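Hosside — Avancement chantier « linge et rayon », note au financeur
8 août 2019

Note rapide, version longue suivra avec les comptes. Couvre la période depuis la dernière note de mai. Question posée par le programme toujours la même : est-ce qu'une machine peut, aujourd'hui, tenir une corvée de maison ou de boutique sans quelqu'un à côté. Réponse courte : pas encore. Par morceaux, oui, un peu.

Où on en est

Saisie d'une pièce de tissu posée seule sur table claire — correct. C'est le geste le plus travaillé, 3 735 essais enregistrés à ce jour. Le bras trouve un bord, ferme, soulève. Quand le bord est franc ça passe bien. Quand le tissu est tassé sur lui-même il prend deux épaisseurs au lieu d'une et toute la suite est fausse.

Pliage — en retard. Une serviette, bord à bord : faisable, lent. 105 secondes pour un pli en deux dans les bons cas, une personne met le temps de le dire. Un T-shirt : non. Les manches partent dessous, le col se prend pour un ourlet, on reprend à la main. Deux logiques de pliage essayées, celle de Zimodance (suivi du contour) et la nôtre (points de prise choisis d'avance). Zimodance meilleure sur serviette, aucune des deux convaincante sur vêtement à manches.

Tri — on a séparé du pliage, c'était une erreur de les mener ensemble. Trier par type, serviette / vêtement, tient assez bien. Par taille, non, il faudrait étaler d'abord, et étaler c'est déjà la moitié du travail.

Mise en rayon — essai court seulement, avec la boutique Osagie. Poser une pile pliée sur une étagère ouverte : oui si la pile est faite par un humain. Refaire une pile défaite par un client : rien de présentable. On ne demandera pas de budget là-dessus cette année.

Ce qui a coûté du temps

— Les bouts de doigts. Trop lisse, le coton glisse. Trop accrocheur, la maille vient avec et se déforme. On est sur un compromis, pas une solution.
— L'éclairage. Plateau blanc très éclairé, les ombres du matériel tombent dessus et le logiciel les prend parfois pour un pli. Corrigé en partie.
— La propreté du plateau. Bourre, miettes, petits débris sombres. Bête mais ça fausse la détection du bord. Nettoyage à ajouter à la procédure, pas encore ecrit.
— Livraison Stamness arrivée en retard, deux semaines perdues, rattrapées en partie seulement.

Budget

Pas de dépassement. Poste « pièces d'usure » plus haut que prévu, poste « déplacements » plus bas, ça s'équilibre. Détail dans le tableau envoyé à part.

Le travail sur table, T-shirt puis textiles verts :
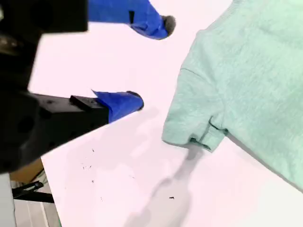
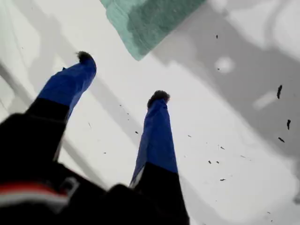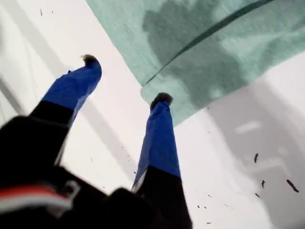
Zimodance, à qui le brouillon de cette note a été envoyé, trouve le ton trop sévère sur le pliage : d'après eux la lenteur se réglera avant le reste, et il vaudrait mieux mesurer le nombre de reprises à la main que les secondes. Ils ajoutent qu'un foyer accepterait sans doute une machine lente qui tourne la nuit, mais pas une machine qu'il faut aller débloquer. Ils demandent aussi que les vêtements à manches restent au programme, même sans résultat d'ici la fin de l'exercice. Remarque prise en compte pour le comptage des reprises, on le met en place dès la prochaine série. Pour les manches, on attend votre avis.

Suite prévue

Serviettes : continuer, viser le pli en quatre. T-shirts : seulement la mise à plat, pas de pliage tant que les manches ne sont pas réglées. Tri par type : geler la version actuelle et la faire tourner chez Osagie sur du vrai linge, avec une persone présente. Rayon : arrêt.

Décision attendue de votre part : maintien ou non de la ligne « vêtements », et accord pour décaler le versement Stamness à la livraison complète. Réponse par mail suffit.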